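Home | Kitchen | Cleaning | Laundry | Workshop | About

Filed under: Kitchen Fixes & Small Stuff

Getting the Last of It Out of the Bottle

I hate throwing away a bottle with stuff still in it. My husband thinks this is a sickness, and he may be right, because last March I cleaned out the fridge door and found seven bottles standing on their heads, leaning on each other like they'd had a long night. Dish soap under the sink, same story. Anyway, I've gotten pretty good at this over the years and a few of you asked after the mustard post, so let's go through it.

Start with the thick stuff. Ketchup, barbecue sauce, anything that moves when it feels like it. Put the cap on tight, hold the bottle by the bottom and swing your arm in a big circle, like a softball pitcher warming up. Two or three good swings and everything is down at the cap end. Do this away from the ceiling fan and check the cap first (ask me about my curtains!). My neighbor Anselmo Cordero taught me that one at a cookout and I have never gone back to smacking the bottom.

Glass bottles are a different animal. Slide a butter knife up the inside wall, tilt, and let a little air in. Once the air's in, it pours. A chopstick works too.

For mayo and peanut butter jars you want a skinny silicone spatula, the kind with a head about as wide as two fingers. Mine is a Flandby and I've had it so long the handle has gone a funny color. If there's only a smear left, skip the spatula and make something right in the jar – oil, vinegar, a pinch of salt, lid on, shake. Mustard jar dressing is the best dressing in my house. An almost-empty peanut butter jar with warm noodles and soy sauce is lunch.

Honey, you already know. Stand it in a bowl of warm water, not boiling, and go do something else. If it has turned grainy it's still fine, it just needs longer.

Now storage. Squeeze bottles want to live upside down, but most fridge doors are too deep and they topple. I cut down a cardboard drink carrier and it fits my door shelf perfectly. A silicone muffin pan does the same job on a regular shelf and you can throw it in the dishwasher when it gets sticky, and it will get sticky.

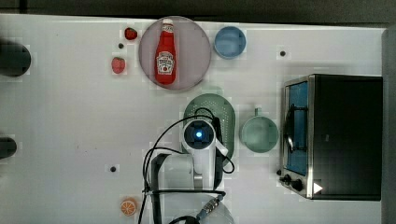
Combining two half bottles is where people make a mess. You need the two necks to be the same size, or a funnel, and you need a plate underneath. I mean a real plate, a big round one like the pink one there with the ketchup on it, wide enough that a bottle can tip over and stay on board. Narrow necks like that one are the hardest to balance, so I wrap a rubber band around where the two bottles meet and lean the whole business in a corner of the counter overnight. Check the dates before you marry anything, and don't mix a fresh bottle into one that's been open since summer. Wipe the threads with a damp paper towel before the cap goes back on, that's where the crust comes from.

Shampoo and lotion: same arm swing, and for pump bottles pull the pump and add a spoonful of warm water. Lotion I don't water down. I cut the tube in half with kitchen scissors and push one half over the other like a lid, and there's usually another week in there.

Toothpaste, roll from the bottom and put a binder clip on it. I do all of mine on Friday when I clean the bathroom.

Next time I'm doing spice jars and the little plastic shaker tops that won't come off. If you have a trick for those, send it over, I'm down to pliers.

Recent Posts
Mustard, Three Ways to Stop the Drip
My Losia Dish Rack, Two Years Later
Stuck Drawers and a Bar of Soap
What I Keep in the Junk Drawer
Sharpening Scissors With Foil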